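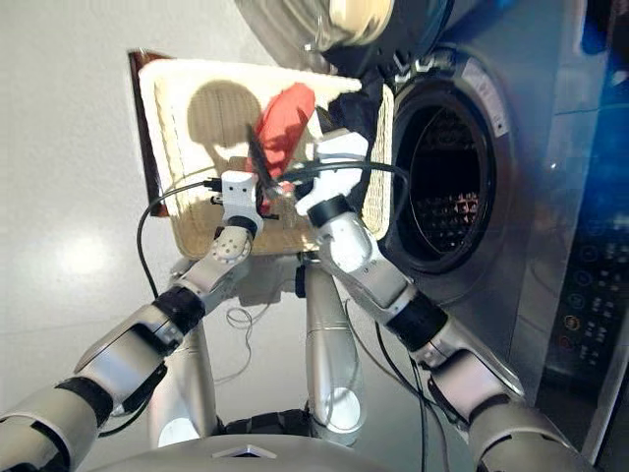
Balgate to open shared laundry and drying room in Temell this July

13/02/2019

Balgate Housing has agreed plans for a shared laundry and drying room on the ground floor of Hoekstra House in Temell. Work on the building starts next month and the room is due to open in July.

The laundry will be open to all Balgate tenants in Temell, including those who live in the terraced streets behind the main road. Many of the flats in Hoekstra House were built with small kitchens and no outside space, and tenants have told us for several years that drying clothes indoors is the hardest part of the winter. Damp and mould on bedroom walls is one of the most common reasons people call our repairs line between November and March.

The room will have eight front-loading washing machines and five tumble dryers. There will also be a heated drying area with rails, where larger items such as duvet covers and curtains can be hung overnight. Two of the washing machines will be raised on plinths so that they can be loaded from a wheelchair or without bending down. A long folding table will run along the window wall, with a sink at one end for soaking and hand washing.

The space was last used as a bicycle store and has been closed since the new racks were put in at the rear of the building. The floor will be taken up and relaid with a slope to a central drain, and the old single-glazed windows will be replaced. Extraction fans will take moist air straight outside – residents on the first floor asked about this at the drop-in session and the drawings were changed so that the outlets face the car park and not the balconies.

The machines will be supplied and serviced by Himetti, which already looks after the laundry equipment at our two sheltered schemes. Under the contract, a fault reported before noon on a weekday will be looked at on the same day. Each machine will have a number on the front, and tenants will be able to report a problem by phone, by text or at the Temell office.

A wash will cost £2 and a dryer cycle £1. Use of the heated drying area will be free to anyone who has paid for a wash that day. Payment will be by a top-up card, available from the Temell office, and there will be no coin slots on the machines. Tenants who receive help through our hardship fund can ask for a card with credit already on it.

Opening hours will be from 7am to 9pm every day. The last wash must be started by 7.30pm. Access will be with the same fob that opens the main door of Hoekstra House, and tenants from other streets will be sent a fob in the post before the opening. Washing left in a machine after the cycle has ended may be moved to one of the shelves by the door, so we are asking people to bring their own basket or bag and to label it with a flat number if they plan to leave it.

The decision follows a survey sent to 3000 homes across the Balgate area last year. Replies came back from 2000 of them. Tenants were asked to choose between several uses for the empty ground floor rooms, and a laundry came first in Temell by a clear margin. A meeting room came second, and we are still looking at whether one of the smaller rooms on the north side could be used for this at a later date.

There will be some noise during the building work, mainly while the old floor is being broken up. This part of the job is expected to take a week and will be kept to between 9am and 4pm. The side entrance will be closed for the whole of the works – the front and rear doors will stay open as usual, and the lift will not be affected. Letters with the exact dates will go to every flat in Hoekstra House before the contractors arrive on site.

The plans can be seen at the Temell office during normal opening hours. Large print copies are available on request from the front desk.

ENDS

Notes to editors

Balgate Housing is a not-for-profit landlord with homes for rent and shared ownership. The laundry is being paid for from its planned improvements budget and will not be added to service charges at Hoekstra House.

Media enquiries should be made to the Balgate press office.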